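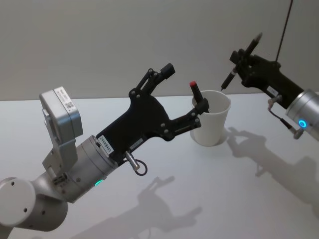

Two arms on the kitting bench, six weeks in

benchrat_dee
27 March 2024
So the pair on my old bench does pens and markers now, one arm on each side of the cup. I've packed stationery sets at Weneo for years and my wrists are thrilled! What I do all day has changed a lot though – I refill, I clear jams, I fill out the Plitasero log. Anyone else been moved over like this?

Login678
We got ours in February. Same pay, new job title, and I walk way more. The log is the worst part, 2 screens for one dropped marker.

palletgoblin
Sorry but I don't buy the thrilled part. At Pludach we had six people on kitting and now it's two. The other four got "offered" nights.

benchrat_dee
That's rough. Here they went to returns, same shift. I do miss the talking, I'll give you that. You can't gossip with a gripper.

Login678
@palletgoblin was that the arms or was that management? Our place cut people long before any arms came in.

palletgoblin
Both, if you ask me. They'd never have tried it without the arms.

jaber_line_b
Jaber here, we rotate every two hours between arms and hand packing. Ask for it – I was bored stiff before that.

benchrat_dee
Ooh, ok, bringing that up with my lead tomorrow.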